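How to Research and Document a Local Legend

Guidance for members of the Grolach Local History Society

Most towns in the district have at least one story that is told every autumn and seldom written down. The Society welcomes written accounts of these stories for its September collection. The following steps explain how to trace a legend, record it properly and submit it for publication.

Step 1. Choose a single story

Select one legend connected with one place. The drowned bell of Prumen, for instance, is a suitable subject. "Hauntings of the lower valley" is too broad and will be returned to the contributor. If the story is known by several names, list all of them at the top of your notes.

Step 2. Record the story as it is told

Speak with at least two people who heard the legend from someone else in person. Ask each of them to tell it from beginning to end without interruption, and put your questions afterward. Note where and when they first heard it and who told it to them. Keep the speaker's own wording, including any detail that seems mistaken. Interviews should not exceed 40 minutes. Written consent is required before any recording is deposited with the Society.

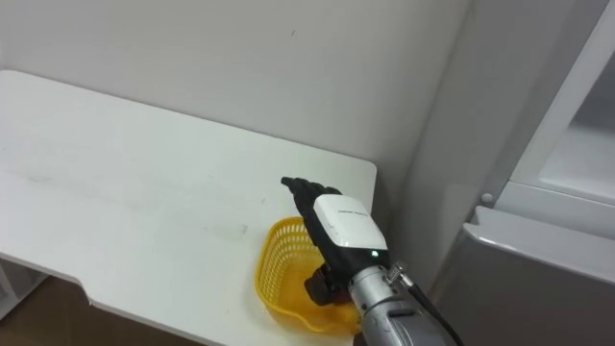 Step 3. Find the earliest printed version

Begin with newspapers and parish magazines, working backward from the most recent mention. Legends were often printed in late October or in the weeks before Christmas, and those issues should be searched first. Copy the full text of each version, with the title of the publication and the page. The Karimi Reading Room holds bound newspapers for the district, and readers may request up to 18 volumes per visit.

Step 4. Compare the versions

Arrange the versions by date and mark what changes from one to the next. Names and causes of death tend to shift, while the location usually remains fixed. In the Brivden miller story, the earliest printed text has no ghost at all. The headless figure enters more than 80 years later, in a travel booklet, and every subsequent telling includes it. A change of this kind should be described in your account and its source given.

Step 5. Check the historical record

Look for the people and events named in the legend in burial registers, court papers, deeds and maps. Record unsuccessful searches as well as successful ones. If a person cannot be found, state which registers were consulted and for which years. Do not write that the person never existed.

Step 6. Write the account

Give the legend first, in its best-known form, and keep it separate from your findings. Accounts based on films, television programs or novels are accepted only where the contributor shows how the adaptation altered the local telling. Spell place names as they appear on current maps, with older spellings in parentheses.

Step 7. Submit your work

Send the finished account, your notes and copies of all sources to the collections editor, Nhi Diệp. Contributors will receive a reply within 30 days. Accounts that require revision are returned once with comments and may be resubmitted for the following year's collection.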